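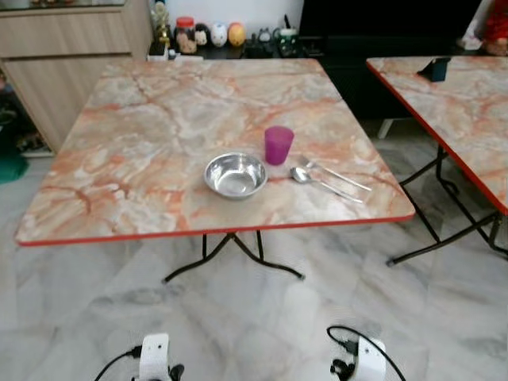 Zotosness moves workplace health checks to single booking system

Zotosness, the workplace health provider, has begun moving its employer clients to a single booking and records system. The change replaces two older systems, one used for on-site health checks and the other for coaching sessions by phone. It applies to all contracts that start or renew from September 2026.

Under the old set-up, an employee who had a blood pressure and cholesterol check at work and then wanted to speak to a coach had to register a second time. Results from the check were sent to the coaching team as a file at the end of each working day. Appointments made before the file arrived went ahead without them.

The new system, supplied by Fumine, holds one record per person. Check results are entered by the nurse at the time of the appointment and can be read by the assigned coach once the employee has given consent. Consent is asked for separately from booking and can be withdrawn at any point through the account page. Withdrawal closes the coach's access but does not delete the results, which are kept for the period set out in the privacy notice.

"The clinical content of the check is the same," said Nawal Hamdy, head of service delivery at Zotosness. "The measurements, the cut-off values and the referral rules have been carried over without edits. What changes is where the result is stored and who can open it."

A trial was run at the packaging firm Ait Ali, where 286 employees booked a check through the new system. Staff there could choose a slot by phone, online or at a desk near the main entrance. Zotosness said the trial led to two changes. Slots were lengthened by 5 minutes to allow for data entry, and the reminder message is now sent on the day before the appointment as well as on the morning itself. 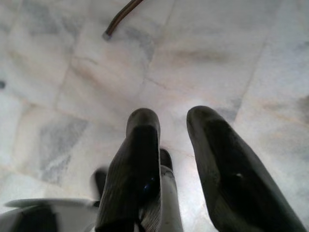

Employers will continue to receive a summary report only. The report gives attendance, average readings and the share of staff referred to a GP, broken down by site where the group is large enough. Any group with fewer than 8 people is merged with the next one in the list, so that no individual reading can be worked out. The same rule now covers coaching topics, which were previously left out of the report.

Clients with more than one site will see a change in how invoices are laid out. Checks and coaching sessions will appear as separate lines under each site code, and missed appointments will be listed by date. Fees for missed appointments are not affected. Clients who use their own purchase order numbers should supply them before the first clinic is booked, as they cannot be added to an invoice once it has been issued.

Bouchra Metwally, who manages client data at Zotosness, said records would be moved one contract at a time. Each transfer is done overnight and checked against the old system before staff are invited to log in. Employees keep their existing email address as a user name but must set a new password. Paper records from before the first system was brought in will not be transferred and can be requested in writing.

The Miltach office, which handles bookings for smaller employers, will move last. It deals with firms of up to 600 staff, many of which share clinic days at a common venue, and the shared calendar needs further testing. Zotosness expects that work to finish in January. Until then, employers served from Miltach should go on using the current booking line.
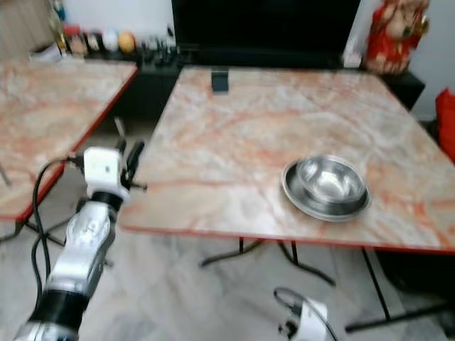

A robot arm beside a table with a marble-patterned top.

Contract managers will write to each client with a transfer date and a copy of the revised data sheet. Clinic days already agreed will go ahead as booked.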